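Prorport Guro Reusable Instrument Wrap, Woven
Item 3180

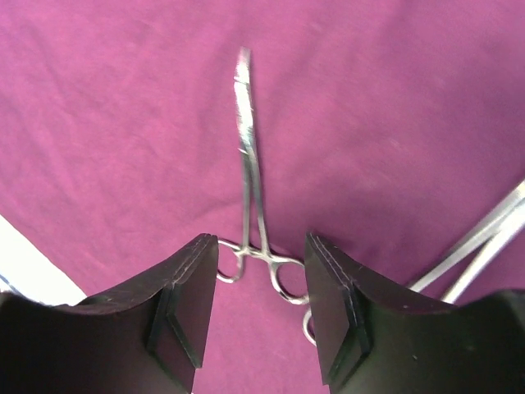
Hemostat-style clamp on pink cloth.

The Guro wrap is a plain-weave textile square for lining trays, covering side tables and wrapping small instrument sets in clinics and veterinary practices. It is supplied hemmed on all four sides, without printing, and is sold in packs of 6 or 10.

Specifications
Material: polyester and cotton blend
Weave: plain, single layer
Hem: double-folded, lockstitched
Colors: pink, green, navy
Pack size: 6 or 10
Country of manufacture: Finland

Care
Wash before first use. Wash dark and light colors separately. Do not use chlorine bleach or fabric softener; softener residue reduces absorbency. Tumble dry on medium. Iron while slightly damp if a flat surface is needed. Expect some shrinkage in the first nine washes, after which the dimensions hold steady.

Inspection
Hold each wrap against a light before folding. Withdraw any wrap with pinholes, thin areas or open hem stitching. Do not patch. Withdrawn wraps may be used as general cleaning cloths.

Limits of use
The wrap is not a sterile barrier when used alone. For sterile storage, use it inside a rigid container or under an approved outer wrap.

Ordering
Orders placed before 10 a.m. leave the Baltovham warehouse the same working day. The navy version is out of stock until October. For cut sizes and bulk pricing, contact Tyyne Eskola at the Prorport sales desk.

Related items
Lappalainen tray liner, absorbent
Guro wrap, double layer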